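Print this page
E-mail this page

Nenlow Council Watch: User Guide
Section 4. Setting up alerts for public safety proposals

With this section you set up your account so that Nenlow tells you when a city, county or state body publishes a proposal on public safety. It covers firearm ordinances, police budgets, curfew rules and grants for neighborhood programs. If you only want to read proposals and do not need messages, you can go directly to Section 5.

Before you start

You need a confirmed account and the postal code of your home address. Please have also your district number ready if you know it. In Clornbridge the district number is printed on the voter card, on the back side, under the bar code.

Note: An account opened before Tuesday, March 14, 2023 still uses the old topic list. Open Settings, choose Topics and press Update List one time. Your saved searches stay as they are.

4.1 Choose your area

1. Log in and open the Alerts page.

2. Press Add Area. Type your postal code and wait until the list of public bodies appears.

3. Mark each body you want to follow. For Clornbridge the list shows the City Council, the County Board and the Tullard Joint Safety District. The state legislature is under a separate tab with the name State.

4. Press Save Area. If you leave the page before saving, your marks are lost and you must begin again from step 2.

Caution: The Tullard district has its border in the middle of several streets. Two houses with the same postal code can belong to different districts. Compare the district number on the screen with the number on your voter card.

4.2 Choose your topics

5. Open the Topics tab. There are 58 topics in the full list. Those for this section are in the group Public Safety.

6. Mark the topics you want. "Firearms, sale and storage" and "Firearms, carrying in public places" are two different topics. A proposal which touches both will be sent to you only once.

7. Under Stage, choose how early you want to hear about a proposal. "Draft" gives the earliest message, but many drafts are withdrawn or changed before a hearing. "Hearing Set" is the normal setting. "Voted" sends only the result.

8. Press Save Topics.

Note: A press release or a speech by an official does not count as a proposal in Nenlow. The alert is sent when a text with a file number is published. For announcements without a text, turn on Statements in the same tab.

4.3 Choose how the message comes

9. Open Delivery and select E-mail, Text Message or both.

10. Select Daily or Immediate. With Immediate, messages can come also in the night, for example when a council sits late over the budget.

11. Press Send Test. The test message has the subject line "Nenlow test 163". If it is not in your inbox after ten minutes, look in the spam folder and add the sender to your contacts.

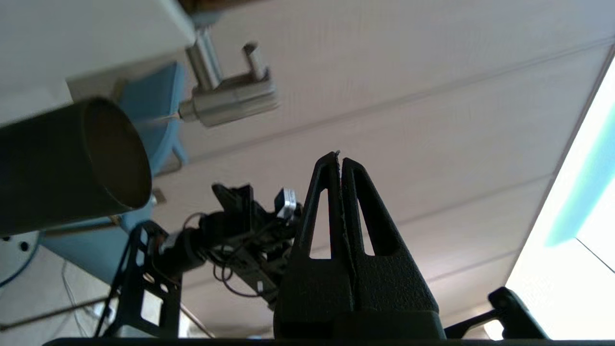
4.4 Send a comment to a public hearing

12. Open the alert and press Comment. The button is gray when the body does not accept written comments for this item.

13. Write your text in the box. The limit is 496 words. The Clornbridge City Council publishes every comment with the name of the writer, so please do not put your phone number or street address in the text.

14. Choose Support, Oppose or Neutral. This mark goes to the clerk together with your comment and cannot be changed after sending.

15. Press Send and keep the receipt number.

Caution: A comment is not a registration to speak. If you want to speak at the hearing, you must register with the clerk of the body directly.

4.5 If no alerts arrive

Check first that the area and the topics are both saved. An area without topics gives no alerts. Check then the Stage setting from step 7. If everything is correct, export your settings as a Wu file (Settings, Export, Wu format) and attach it to a support request. The file does not contain your password.

Continue to Section 5: Reading a proposal and comparing versions

Print this page
E-mail this page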